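Can a machine do the housework yet? Your questions, answered

Posted in February by the Flosarberg household desk
30 comments · 400 shares

We run a small repair and advice shop, and hardly a day goes by without somebody leaning on the counter and asking when they can stop dusting. It's a lovely question and we never tire of it! We've gathered the ones that come up most, with the fullest answers we can manage, so do put the kettle on.

Is there a robot I can buy today that will tidy my house?

All of it, no. There are machines that will hoover a floor very nicely, and some that mop, and if you have a garden there are ones that cut grass. A dishwasher is a machine doing a chore too, though we've all had them so long that we forget to be grateful. What you can't yet pick up on a Saturday trip to the shops, at a price most families would call sensible, is something that walks into your sitting room, looks at the mess and puts it right.

Why is a floor so much easier than a table?

A floor is flat, it stays put, and nearly everything the machine meets on it can be treated as something to drive round. A table is covered in things that have to be picked up, and every one of them wants a different touch. You squeeze a cushion, you cradle a glass, and you lift a picture by its edges so as not to leave thumbprints. You and I learnt all that before we started school and have long forgotten learning it.

So what does a "simple" job look like to a machine?

Take clearing a side table so it can be wiped. On this one there's a little framed picture, a clear glass jar with a lid and a bouquet of artificial flowers lying on its side, and you or I would have the lot shifted before the cloth was wrung out. For a pair of grippers it is three separate puzzles. The frame has a thin edge to get hold of and can topple. The jar is see-through, and cameras have a terrible time with see-through things – they tend to look straight past the glass to whatever is behind it. As for the flowers, they have stems and leaves going every which way, and where you take hold decides whether they come up in one piece or drag along the tabletop.

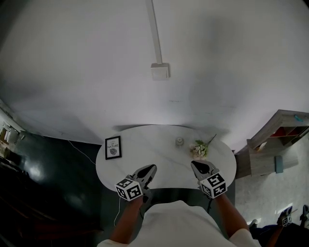
Who teaches the machines, then?

People do, by and large, and we find that rather cheering. One common way is for a person to do the chore themselves while holding grippers of the same sort a robot would have, and for the movements to be recorded. The patterned black-and-white cubes you see on some grippers are markers, and they help a computer work out where each hand is and which way it's turned. Our friends at Bako, who build practice rooms for this kind of work, have a log of 3331 goes at small household jobs, and they tell us the machine still gets muddled when somebody swaps the tablecloth.

How often do they get it right?

It depends enormously on the job and on whether the room is one the machine knows. At the Trondunden open afternoon we watched an arm set out cups, and it managed 50 without a breakage, which had the whole room clapping. Then somebody handed it a mug with the handle on the other side and it stopped dead, poor thing. We'd say treat any demonstration as a good day, and ask to see what happens when you move something.

Are workshops and factories further along?

Yes, a fair way. A shop floor can be arranged to suit the machine, with the same part arriving in the same tray facing the same way, and a fence round it all. The Drudatham packing line down the road has had arms lifting boxes for years. Ask one of those arms to fold a jumper and you'd be there till teatime. Homes are untidy in a new way every morning, and that's the hard bit.

Should I wait before buying anything?

If you have bare floors and a bad back, a decent robot hoover is a real kindness and we wouldn't wait. For dusting, laundry and clearing the table, carry on as you are for now. Spend the money on good cloths and a sturdy stepladder, and pop in again next year to ask us the same thing – we'll happily go through it all again with you.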